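Open day at Sosora, Plelberg

2018-01-08

The Sosora packing house in Plelberg opens its doors to visitors once a year, and I finally got a place on the list this time. The building stands behind the old bus depot on the Pleller side of town. There is a sign at the gate but none on the road, so allow a few extra minutes if you are driving. Parking is free. I came by bus, line 11, which stops right across the street.

Sosora makes up gift bags for offices, hotels and small shops. The customer picks a bag and a price, and Sosora fills it with candy, chips and other snacks. The business started as a side line of Sandhu, the snack wholesaler, and moved into its own building when the holiday orders got too big for the back of the warehouse. We were told that 3851 bags went out in December, against 2770 the December before. Most of those were ordered in the last two weeks of the month.

The visit began in the front office with coffee and a short talk. After that we went through the storeroom, a long room with shelves on both sides. Chips are kept high up and hard candy down low. The guide explained that chips are the hardest thing to pack well. The packets are light and full of air, they take up a lot of space, and they break if anything heavy is set on them. Candy goes in first for that reason, standing up if the bag is tall enough.

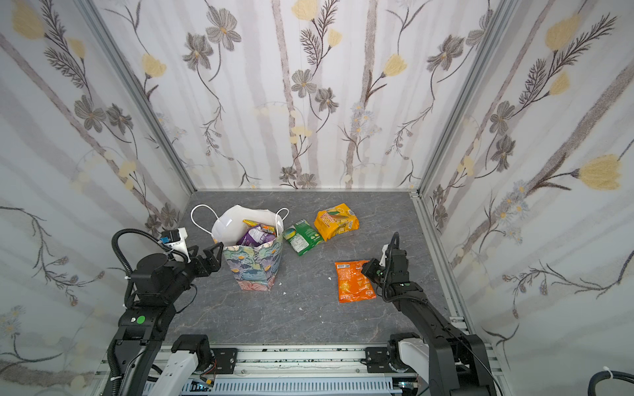
From the storeroom we moved on to the packing itself, the part most people had come to see. The order of work is simple. The bag is opened fully and stood upright with the handles pulled to the outside, so they don't get caught under the packets. If the customer has paid for tissue paper it is put in next, with the top standing a little above the rim. Then come the snacks. Tall packets go to the back and small ones are used to fill the gaps. The last thing is to turn the packets so that the fronts can be seen from above.

Several bag styles are on offer. The flowered paper bag with rope handles is the one hotels ask for, and it costs a little more. Plain white is the usual choice for offices, who often add their own sticker or card. I liked the flowered one better, but it does compete with the packets, which are bright enough already.

The guide spent some time on the soft carriers. They fold flat and weigh next to nothing, but they don't hold their shape until there is something inside, so the first packet has to be placed with some care. A large bag of candy works well for this. It has enough weight to keep the carrier standing and it gives the smaller things something to lean on.

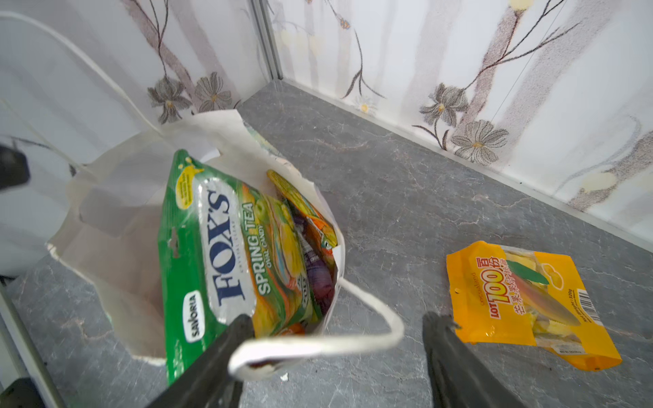 White carrier with a large bag of Fox's Crystal Clear Spring Tea candy standing inside.

I had never seen tea candy in that size before. The people next to me knew it well and told me it is better in the afternoon than after a meal. There was a bowl of mixed hard candy by the door for visitors, and I took a lemon one.

After the break we were shown what a full bag should look like. This is harder than it sounds – a bag that is packed too tightly tears at the rim, and one that is too loose settles on the way to the customer and looks half empty when it arrives. The handles have to stay free for carrying. Wrappers with a crimped edge get bent over at the top a lot, and the packers try to straighten them before the bag is closed.

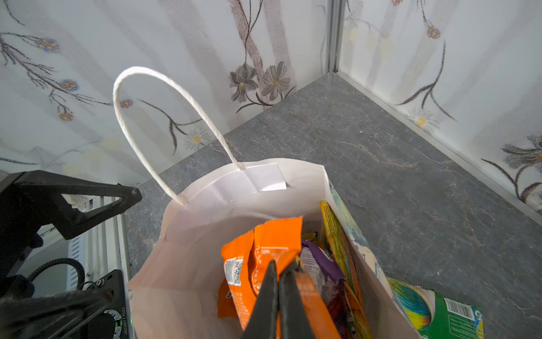 A well-filled white paper bag with rope handle, and a green snack package still outside.

At the end visitors could fill a bag of their own for 5 dollars. The line was long and moved slowly, and by my turn the chocolate was gone. I chose chips, a roll of crackers and two kinds of hard candy. My crackers went in last and stuck out at the top, but the bag made it home on the bus in one piece.

The visit took a little under two hours including the coffee. The floors are level, and there are chairs in the office but none in the packing area. Children are welcome if they stay with an adult. Places for next year's open day can be booked at the front office from the fall.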